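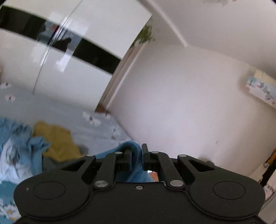
**April, morning. Equipment planning, laundry and cloth tasks**

I write this down before I forget the numbers. We have to send the equipment request before the end of the month, and last year we sent it without notes and later could not explain our own figures.

Budget for this line is 4,000, everything included. Shipping counts inside it. Repairs also, if they happen before summer.

**What we have now**

- Hand-held grippers in working order: enough for two homes at the same time, with no spare.
- Finger pads: the last packet is open.
- Pivot pins and small screws: mixed in one tin, must be sorted.
- Cloths: the old box, plus towels that people brought from home.

**Quotes**

Keltholm offers the complete hand-held gripper, assembled and checked, at 1,006 per piece. Three pieces is 3,018, so 982 remains for everything else. Delivery time is 30 working days, which I find long, but they did keep their date the last time.

Vodwood sells only the kit of parts. It is cheaper, but we must assemble it ourselves, and the linkage has many joints. When I built one from a kit in winter, I needed a full day and the left side was stiff until I took it apart again. If we count our hours, I am not sure we save anything. I have asked them for a price on finger pads alone.

Wragg did not answer yet. I will write again after lunch.

**Which parts wear out**

Thick terry towel is the hardest on the pads. A fold of it fills the gap between the fingers and some of it goes up over the finger, so there is always fabric rubbing on the side and not only on the gripping face. With thin cloths I don't see this. My proposal is to order 11 pairs of pads and keep them for towel work only.

The pins: I would like a small set of spares, same size as now. The two lower ones are larger than the others, so please do not order all in one size as we did before.

**Cloths**

We need more variety. Plain towels in one colour are fine for a first test, but on a real bed there is a patterned sheet under the pile, and the pile has several colours and thicknesses. Daisy print, yellow cloth, blue cloth, all close together. I suggest we buy ordinary household things from a normal shop:

- terry towels, two thicknesses
- thin kitchen cloths
- pillow cases, plain and printed
- one or two fitted sheets (difficult to fold, but people have them)

This should be paid from the remaining 982, after the pads.

**Not this time**

The second charging station for Plindthorpe. It is useful, but they can share for some months. Also no new carrying cases, the old ones only need foam.

**Open points**

- Does Keltholm give a lower price for four? Then the household items must wait.
- Is the repair of the cracked housing still under guarantee? I cannot find the paper.
- Who keeps the spare gripper, us or Plindthorpe? I prefer here.

16:20. Vodwood answered: they sell pads separately, but the minimum order is 30 pairs. Too many for us alone. Asked Plindthorpe if they want to take the other 19.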